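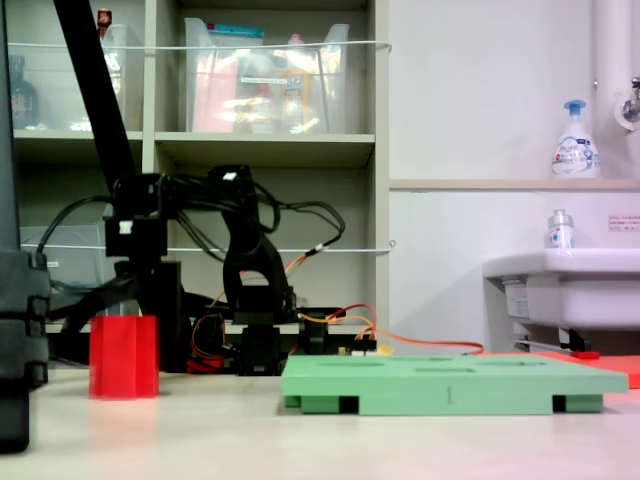 Tarnenville Makers – Small Arms & Software Bench

Workshop tips: software side

Quick ones, mostly typed up between jobs. Screws, brackets and glue are on the other page. These are for anyone running Zinder (the planner) and Mok (the bit that talks to the servos) on a bench arm. Add your own at the bottom, initials please.

Before you start anything

Update the night before, never on the day. Mok changed its joint order once in February and I spent a whole evening chasing a wrist that thought it was an elbow.

Keep a text file next to the launch script. Date, what you changed, did it help. One line each. You won't remember otherwise.

Copy the config folder before you touch it. Call the copy something sensible. "config_new_new2" is still on the shared drive and no one dares delete it.

Homing

Home the arm from the same pose every time. Folded up, gripper clear of the bench. If you home it half stretched the zero comes out slightly off and everything after that is slightly off too, which is worse than very off becuase you don't notice.

Write the shoulder zero down on paper. Ours is 2,275. If Mok reports something miles away after a restart, stop. Don't "see if it sorts itself out".

Soft limits go in Mok as well as Zinder. Zinder only stops itself planning a silly move. A stray command from a test script goes straight past it.

Cables aren't in the model. Zinder has no idea they're there, so draw a fat box round the shoulder where they loop and tell it to keep out. Crude. Works fine.

Timeouts

Set the servo timeout to 2,000 ms while you're testing, drop it later. Too short and Mok gives up each time the laptop does something else. Too long and the arm carries on with an old command after you've closed the lid.

Log to disk, not to the terminal. Scrolling text slows the loop on the older laptop. Took me six goes to believe this. 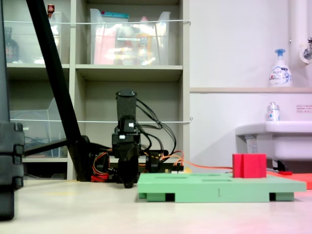

Getting the camera to behave

Turn off auto exposure. First thing. Then auto white balance. Colour picking falls to bits when the camera keeps changing its mind.

Pick colours by hue and leave brightness loose. Watch out for two things of nearly the same colour in view. Red cube, reddish mat behind it: the finder will happily draw one big blob over both. Either mask the mat out in the region file or add a minimum edge score. Masking is quicker.

Mask the background anyway. Shelves, bottles, sink, all of it. If the arm can't reach it the finder doesn't need to look at it. Cuts the false hits right down.

Recalibrate if anyone has nudged a stand. Even a bit. Wai-kit Wu put a two-line check in the launch script that compares a fixed point on the bench with where it was last time, and it moans if they don't match. Please leave it switched on.

Save the frame whenever a pick fails. Just the failures. Saving everything filled the drive by Fri 25 June and we lost the good ones as well.

Planning the pick

Approach from above, stop short, look again, then go down. The second look costs next to nothing and fixes most of the drift from the long move.

Slow down for the last 22 mm. Separate speed setting in Zinder, under "final approach". People miss it and slow down the whole path instead, then complain its boring to watch.

Don't plan with the gripper fully open unless you have to. Half open clears more stuff.

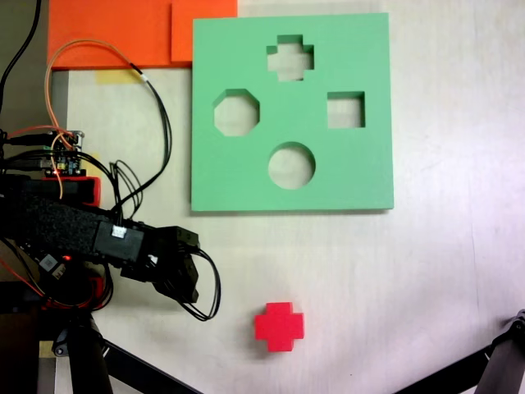
Symmetry settings save more wrist movement than anything else in Zinder, and they're off by default. You tell it how many ways round a part looks the same, and it picks the nearest turn. A red plus-shaped block going into the cross hole is a good one to try first: fits four ways round, so set it to 4 and the wrist never needs to turn past 45 degrees. Square hole, same setting. Octagon gets 8. For the round one tick "any" and leave the angle alone altogether. If you leave them all at 1 the wrist goes for great big pointless twists and sometimes hits its limit and sulks.

Part files

Name them by shape then colour, cross_red, not red_cross. Sorts better in the list.

Ya-wen Hsueh's template has the tolerances filled in already. Start from that. The Wukico one is in inches, avoid.

Height of the part goes in the part file, height of the board goes in the bench file. Put both in the same place and they get added twice and the gripper lets go in mid air.

When it all goes wrong

Stop, home, restart Mok, then Zinder. In that order. The other way round Zinder hangs on to the old joint angles.

Still wrong? Put the copied config back. See top of page.

Still wrong after that, leave the log open on the laptop and stick a note on the lid. Don't reflash anything.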